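Jillow Spares: Cases, Boards and Bare Towers

Drulholm tower, part-built, with motherboard fitted
Stock no. 772
Condition: used, working when last switched on
Collection or post

What it is

A full-size steel tower with a green motherboard already screwed in, which spares you the traditional evening of hunting for the one standoff you haven't fitted. It came to us as part of a batch of office machines, the sort that spend their whole lives under a desk being kicked by the same left foot. We have taken out what sells quickly and left you the rest.

You get the case, the board and the power wiring. You don't get a hard drive, an operating system or any sympathy about drivers.

The case

Bare grey steel inside, stamped with enough slots and cutouts to suggest the designer was paid by the hole. The expansion-slot brackets at the back are perforated for ventilation, held with silver screws and capped with blue plastic retention tabs. We like the blue tabs. They belong to the period when manufacturers thought anything you were allowed to touch should be a cheerful colour, and we miss it.

The brackets come off with an ordinary cross-head screwdriver. Do the screw first, then the tab. People who do it the other way round tend to write to us afterwards, and Bonifacio Herrero, who answers the post, has a drawer for those letters.

The edges are fairly well behaved for steel of this age, but the stamped openings on the side wall deserve respect. Keep your knuckles out of them.

The board

The main attraction, if you are the sort of person who still owns a PCI card, is that there is a proper white PCI slot to put it in. We sell a steady trickle of these towers to people with an old sound card, a label printer interface or a scientific instrument that cost more than their car and refuses to talk to anything newer. If that is you, welcome.

At the rear you have stacked USB ports and network sockets. The four-pin power connector is up in the corner of the board, on a braided cable. It is a snug fit, so pull the plug and not the cable, and if it won't budge, check the clip before you fetch the pliers.

Leave the thin twisted red and black pair where it is unless you have a reason to move it. It looks like it's in the way and it will carry on looking like that.

What we've done to it

Leandro Casado blew the dust out, reseated the connectors and ran the board for 11 hours on the bench. It did nothing interesting, and he wrote "fine" on the sheet – high praise from Leandro. We have not cleaned it to showroom standard. It's the inside of a computer and you'll be putting the side back on.

What fits

Standard PCI cards, full height. Low-profile cards will go in if you swap the bracket, and we keep a box of spares at the counter.
Cavow slot covers and screws, sold in bags of 2.
The Bermúdez drive tray, if you can find one. We can't. Our next delivery is due in November and we have been told that before.

Weight and postage

The tower weighs more than you expect, and then you carry it up some stairs. We double-box everything and pad the inside so the board doesn't take the journey personally. Please take the padding out before plugging in. We'd have thought this went without saying, and we now print it on a yellow sheet.

Returns

Bring it back within 30 days in the state you bought it and we'll refund you. If you have improved it, we will want to discuss the improvements first.

Also of interest

Stock no. 900: same tower, no board, one dented side panel, cheaper.
Loose blue tabs, sold singly, for those who have snapped one.

Page last updated 23 Oct 2022
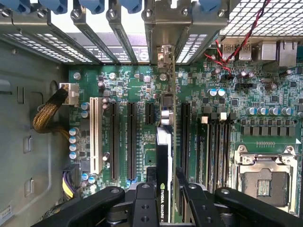 Stock no. 772, side panel off: board, slot brackets and blue tabs.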